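Review: Flevar Task Planner, evaluated for computer disassembly work
Prepared by Müzeyyen Erdem and Doğukan Akyol, Jandusby Laboratory, 30/08/2023
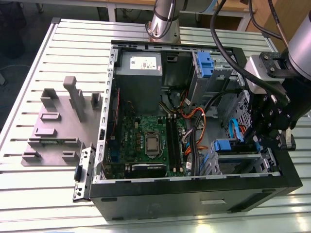

Scope of the review

The laboratory was asked to assess Flevar as a replacement for its in-house planning scripts. The software takes a list of parts, a set of permitted actions and a calibrated view of the workspace, and returns a sequence of arm movements with the checks to be made between them. It was tested on desktop towers laid on their side with the panel off, a job in which a gripper must reach past power cables and work close to the drive bays. Parts taken out are set down on a printed fixture plate beside the case.

Setting up

Installation took one working day. The description of the case is written as a plain text file, and staff with no background in planning were able to edit it after a short introduction. Importing our arm models was less pleasant. Joint limits were read correctly, but the outline of the gripper had to be entered by hand, and an error in one offset gave no warning. The manual covers this in a single paragraph and should say a good deal more.

Planning

Flevar was given 31 removal tasks during July. It found a workable order of steps for all but five of them, and those five each involved a cable lying over the part to be lifted. The planner treats cables as fixed obstacles. It can be told to move one aside, but only if the user supplies the start and end points, and this was felt to be a serious limit for work of this type. Typical planning time was 16 seconds on the laboratory's standard machine.

The two-arm mode deserves credit. Shared space is reserved in short blocks, and one arm waits at a safe height until the other has cleared the case. The older Fiore package, which we used before writing our own scripts, would simply stop and ask for an operator.

Perception and control

Part detection is adequate for large items such as the power supply and the motherboard. Small latches and clips were less reliable, and results varied with the lighting. We recommend fixing the lamps before calibration and leaving them alone. The control link to the arms held steady over more than 470 commands - the log files, however, are spread over several folders and are awkward to search.

Support

Questions were answered by the Irnden office, usually by the following morning. The replies were courteous and to the point. One fault in the export tool remains open.

Recommendation

Flevar is recommended for purchase for two-arm work on rigid parts. It is not recommended at present where cables must be handled without supervision. The laboratory will keep its own scripts for those steps and will look at the matter again when the next major version is released.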